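Ticket 1305 - Tabletop and glasses at the Bakelham room
Opened in May by Viorica Georgiou
Print this page | E-mail this page

Reported: The light beige table won't come clean. Wiping leaves a dull film, and my glasses keep picking up fine scratches when I leave them on it. I use a sponge and the Illero surface spray.

Reply from Stelios Vrettos, 10.40: Please stop using the spray for now. Clear one part of the table, go over it with plain warm water and a clean cloth, then dry it. Leave the raised section at the back until last. Let me know which things normally stay out on the table.

Viorica Georgiou, 11.15: Sponge, tissue, glasses, a pink plate and a light blue one, both plastic. 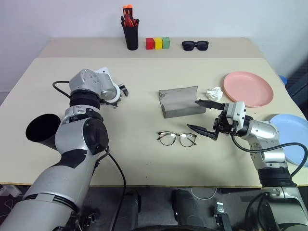

Can I use the tissue to wipe the lenses?
Better not to. Paper can drag grit across them, so rinse the glasses under the tap and dry them with a soft cloth.

Stelios Vrettos, 14.05: Film is most likely spray that was never rinsed off. Do three passes with water and change it each time. The textured greyish-white sheet by the wall needs looking at too. If the torn edge is shedding bits, they will end up on the table.

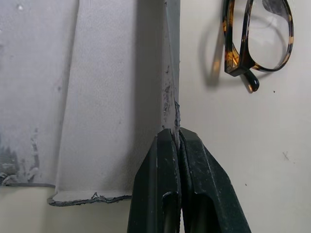
Sheet, torn lower edge and fold.

Viorica Georgiou, 16.20: Water passes finished. Film gone at the front, still faint along the back.

Stelios Vrettos, 16.35: Repeat the back only. I've asked Ourania Galanis at Penry for a replacement sheet. Ticket stays open until it arrives.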